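Speaker notes, Yaneth Marulanda
Talk: Two months with the Sirkine handheld kit
Version of 3rd April, please do not print the older one

Start when the door is closed. Water on the left side, clicker in the right hand.

Slide 1. Title
Good afternoon. My name is Yaneth and I work at Woneteo, in the group that teaches robot arms to handle household objects. Today I speak about a kit that we tested and did not build. We paid the normal price for it and Sirkine has not seen these slides.
(Say the name slowly: SIR-ki-ne.)

Slide 2. What we needed
Our arm is called Luna. Before February, we taught her by teleoperation, with one person at a control desk. It is slow work and the person gets tired in the shoulders. We wanted to collect demonstrations by hand, away from the robot, and in more than one room.
We looked at two products, the Sirkine kit and the Bellis glove. The glove I will mention only at the end, if there is time.

Slide 3. What comes in the case
Two handheld grippers, the chargers, the head unit, a calibration board and a printed manual. The manual is good. The translation of chapter four is less good, and Antigoni has written our own page for it. Ask me for the page after the talk.
Do not read the list from the slide. People can read it.

Slide 4. First days
Be fair here. The first day we lost to the software installation, and that was partly our fault, as our network blocks the license server. On the second day we recorded. A new person needs one morning to become comfortable. The most common mistake is to close the jaws too fast, as you do with kitchen tongs.
Pause for questions about installation. There is always one.

Slide 5. The numbers
We recorded 965 demonstrations. After checking, we threw away 272 of them. I think this is too many, and I will explain the cause on the next slide. The best session gave us 200 good ones, all from the same operator.
If somebody asks for the success rate of the trained policy: we are still measuring, and I prefer to give no number today.

Slide 6. Tracking

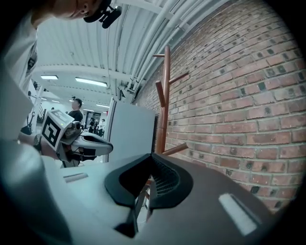
Most of our rejected recordings failed in tracking, and I want to spend a little more time on this point than on the others. The software must know where each gripper is in every moment. When it loses one, the whole recording is marked red, also the part before the loss. Look at the white cube on top of the gripper on the left, with the square black-and-white marker on its side. It is very easy to cover such a marker with your own sleeve when the arms cross. We now tell operators to keep their elbows low, and to roll up wide sleeves. I have asked Sirkine if the software can keep the good first part of a recording. They answered politely that it is on their list.

Slide 7. Comfort
The grippers are well balanced but the hand gets warm. We change operators every hour. Antigoni Galanis, who recorded more than any of us, says the head unit is fine for her and her hair clip is the problem. (Small laugh here, maybe. If not, continue.)
The trigger is too stiff for small hands. For me it is a real complaint, and I have small hands.

Slide 8. Would we buy it again
Yes, with two conditions. First, a softer trigger as an option. Second, a support person who answers in the same day. Our longest wait was four days, and in this time one gripper stayed in the case.
The Bellis glove: more natural for the fingers, but our arm has no fingers, so for Luna it makes little sense. If your robot has a real hand, please test it yourself.

Slide 9. Thanks and contact
Thank Antigoni by name. Leave the address on the screen during the questions. The demo case is at the side table, and people may try the trigger there, but please with the power switched off.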